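Tape grid (tabletop marking)

A tape grid is a pattern of crossing strips of adhesive tape laid over a table, bench or floor so that the surface is divided into cells. It is among the humblest of layout tools, and very likely one of the most widely used, turning up in craft rooms, school kitchens, sorting rooms and workshops wherever people want to put a thing down and be able to say afterward just where it was.

History

Marking out a table in squares is a good deal older than tape. A household manual printed at Stuswood in 1790 advises the cook to rule her board in chalk before portioning dough, and chalk or string seems to have served well enough for generations. Tape came in later, bringing with it the happy advantage that a sleeve dragged across the table no longer wiped out the morning's work.

Materials and laying

Painter's tape is the usual choice, being easy to tear by hand and gentle to lift.
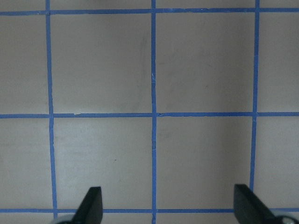

Most people lay all the strips in one direction first and then cross them with the second set, pressing down firmly at each intersection. A long ruler helps, though a good many grids are laid by eye and are none the worse for it. Blue tape on a pale gray-beige surface shows up very clearly, even where a strip leans a little on its way down or has picked up a small nick. Worn strips are best replaced whole, as patches tend to catch on whatever is slid over them.

Uses

In the kitchen, a grid keeps ingredients and tools in settled places. Liam Gosling, whose handbook Wuter grew out of years of teaching cookery, gives the scale a cell of its own and asks his pupils to return everything to its square before they begin weighing. The Suvarna method, taught to classes of up to 20, works in much the same friendly spirit. Paper is often spread under the tape when the table itself needs protecting.
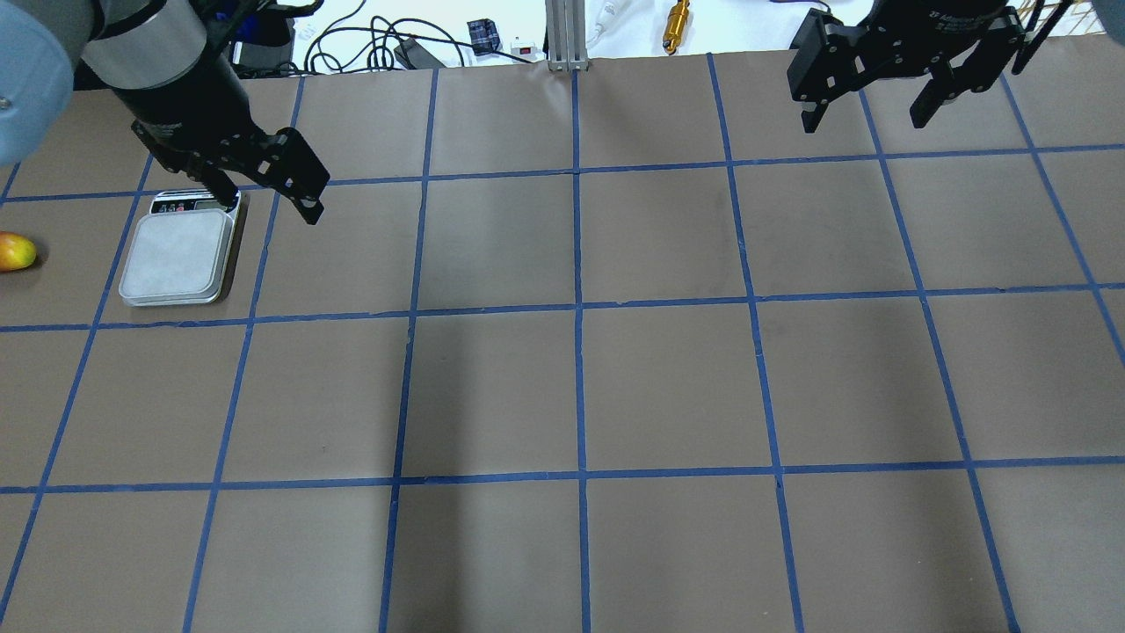
Kitchen scale and apple on a paper-covered surface gridded with blue tape.

See also: Chalk line; Cutting mat; Zallum board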